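Local news
Jun 22, 2025

Medicine drawer morning fills 16 bags at Mulligan Rooms

If you have a kitchen drawer that no longer shuts properly, you would have been in very good company at the Mulligan Rooms this week, where neighbours from both sides of the canal came along with carrier bags, biscuit tins and in one case a whole bedside cabinet, and sat down together to sort out the old medicines and odds and ends that gather in every home.

The morning was the idea of Ita Hanrahan, who retired from the chemist's on Altitz Road last spring and has, by her own cheerful admission, been looking for something to do with herself ever since. She had put 400 leaflets through doors and expected a handful of people, so it was a lovely surprise to find a queue on the steps before the kettle had boiled. By lunchtime 33 households had been through, and 16 bags of out-of-date tablets, creams and cough mixtures had been sealed up and taken to the pharmacy for safe disposal.

"People think it's going to be a telling-off and it's not a bit like that," said Ita, who spent most of the morning going from table to table with her reading glasses pushed up on her head. "You tip the lot out, you have a cup of something, and you look at one thing at a time. Half of it isn't even medicine. It's sweets and batteries and lids."

She was quite right about that (my own bag gave up a bicycle bell and three foreign stamps), and there was a good deal of laughing over what came out. Several families had brought remedies bought abroad or sent over by relatives, and Ita asked everyone to keep these in their original packets and show them to the pharmacist, especially where the instructions are in a language not everyone at home can read. Cold and flu remedies deserve a careful look too, she said, as two different ones can easily contain the same ingredient.
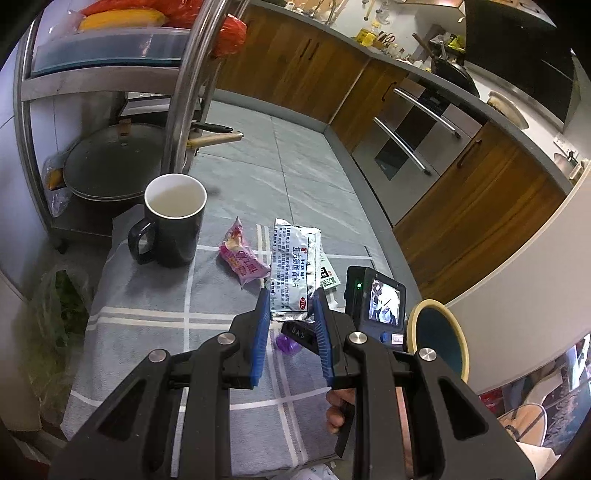
A foil medicine packet with Chinese print shares the plaid cloth with a pink wrapper and a black mug.

The sorted things went home in shoeboxes, with a label on the lid and the earliest date written large. Ita suggests keeping the box somewhere high, dry and out of reach of children, so not the bathroom, however handy that may seem, and going through it again when the clocks change.

A second morning is planned for July, again at the Mulligan Rooms, and 4 more tables have already been promised by the bowls club. There is no charge and no need to book. Needles and other sharps can't be taken on the day, so please ask at the pharmacy counter about those, and do bring your own mug if you can, as we ran short.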